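4. El planchado, el doblado y otras cosas que la gente dice que no hace

Llegados a este punto tengo que confesar una cosa: cuando empecé este trabajo yo no quería escribir sobre doblar ropa. Quería escribir sobre lavanderías compartidas (el proyecto se llamaba así en la primera solicitud, y así sigue figurando en la carpeta del departamento), y el doblado me parecía ese rato muerto entre la secadora y la puerta. Pero me puse a transcribir las entrevistas de Tultatstead y me encontré con que mis informantes volvían una y otra vez a lo mismo: quién dobla, cómo dobla, a quién le dobla y, sobre todo, quién dobla mal. ¡Páginas y páginas! Así que este apartado creció a costa del anterior, y pido paciencia a quien haya venido buscando tarifas y turnos, que están en el apartado 3.

4.1. Lo que se declara y lo que se hace

En la encuesta participaron 81 hogares, y de ellos 40 aceptaron además llevar un cuaderno doméstico. El cuaderno era una cosa sencilla, una libreta con una hoja por día y sitio para apuntar lo que cada cual quisiera. No pedí horas exactas. Laiba Magsi, que coordinó el trabajo de campo conmigo y tiene bastante más experiencia que yo con este tipo de material, me convenció de que las horas exactas se inventan el domingo por la noche, todas juntas y con el mismo bolígrafo, y que era mejor dejar que la gente escribiera a su manera.

Le hice caso y me alegro muchísimo. En la encuesta, el doblado casi no existe: la gente marca "lavar", marca "tender", marca "planchar" (o marca que no plancha, con cierto orgullo) y se acabó. En los cuadernos, en cambio, aparece por todas partes, metido dentro de otras actividades. Se dobla viendo la tele. Se dobla al teléfono con una hermana. Se dobla de pie en el pasillo, con la pila apoyada en el radiador, mientras alguien termina de ducharse. Una participante escribió "no he hecho nada en toda la tarde" y dos líneas más abajo, en la misma hoja, "toallas y sábanas guardadas". Yo le di muchas vueltas a ese "nada".

La explicación de manual sería que se trata de trabajo invisible, y algo de eso hay. Pero me parece que se queda corta, o por lo menos que va demasiado deprisa. Mis informantes veían perfectamente el doblado cuando lo hacía otra persona, y lo comentaban con un detalle que ya quisiera yo para mis notas. Lo que no veían como tarea era el suyo propio. Arif Pasaribu me lo contó así en la segunda entrevista: "Cuando dobla mi suegra, está doblando. Cuando doblo yo, estoy esperando a que hierva el agua".

4.2. El tercio y la mitad

Pasemos a la técnica, que tiene más miga de lo que parece. En la zona de estudio conviven dos maneras de doblar las piezas grandes, que en los cuadernos aparecen como "a la mitad" y "en tercios". La primera es la que casi todo el mundo dice haber aprendido en casa. La segunda suele venir de fuera: de un trabajo en un hotel, de una tienda, de una pareja. Kamonchanok Sangkhawat, que pasó años en la lavandería industrial de Oltier antes de mudarse, dobla en tercios y no concibe otra cosa. Me dijo que una sábana a la mitad le parecía "una sábana a medio doblar", y se rió, pero luego volvió a doblar la que yo acababa de dejar encima de la mesa. (Sí, yo doblo a la mitad. Lo declaro aquí como posible sesgo.)

No voy a defender que el tercio sea mejor. Lo que me interesa es que la manera de doblar funciona como una especie de acento. Se nota enseguida, delata de dónde viene uno y se corrige con una mezcla muy particular de cariño y mala idea. En tres de los hogares con cuaderno convivían las dos técnicas, y en todos ellos había armarios repartidos: la balda de arriba en tercios, la de abajo a la mitad, sin que se hubiera pactado nunca en voz alta. Liam Nic Giolla, que vive en uno de esos tres, se enteró del reparto durante la entrevista. Le pregunté por las toallas, se levantó, abrió el armario y se quedó un buen rato mirándolo.

Aquí conviene recordar lo que escribía Ó Flaithearta sobre los remates en el punto a mano, porque creo que sirve también para esto: hay gestos que se aprenden mirando las manos de otra persona y que después resultan dificilísimos de explicar con palabras. Cuando pedí a los participantes que me describieran cómo doblaban una funda, casi todos dejaron la frase a medias y buscaron algo que doblar. Una servilleta, la bufanda, lo que hubiera. Acabé llevando un paño en la mochila para las entrevistas, y es de las mejores decisiones metodológicas que he tomado en mi vida.

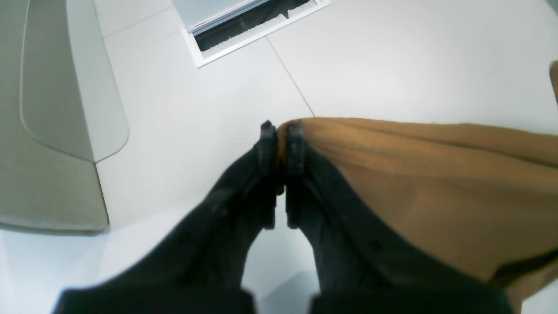
Figura 1. Pliegue de una tela de color mostaza tostado, sujeto por el borde.

El paño cambió las conversaciones por completo. Con él en la mano, la gente dejaba de hablarme de "la colada" en general y empezaba a hablar de orillos, de esquinas, de la parte que siempre queda por fuera. También aparecían los muertos, si se me permite decirlo así. Muireann Ó Súilleabháin alisó el doblez con el canto de la mano, dos veces, y dijo que eso era de su abuela y que no sabía que lo seguía haciendo. Tengo esa frase subrayada en las notas y todavía no sé muy bien qué hacer con ella.

4.3. Ropa que no se dobla

Queda el montón. En los cuadernos lo llaman "la silla", aunque a veces sea una bicicleta estática o el brazo de un sofá, y es donde va a parar lo que ya no está para el armario pero tampoco para lavar. El montón no es desorden, o no me lo describieron como tal: tiene turnos, capas y hasta un día de limpieza, que en varias casas es el viernes. En julio casi desaparece de las anotaciones, imagino que por el calor y las maletas, y vuelve después con toda su fuerza.

Me habría gustado comparar esto con los datos de Iller, que manejan un corpus de 4.000 entradas de diario y por tanto permiten cosas que mis cuadernos no permiten. Por ahora no ha sido posible, dado que allí el doblado está codificado junto con el planchado y separarlos obligaría a releerlo todo. Laiba dice que lo relee ella si le pago los cafés. En el apartado 5 vuelvo a las lavanderías y a la pregunta que dejé pendiente sobre las mesas comunes, donde todo esto se hace delante de los vecinos y con bastante más vergüenza.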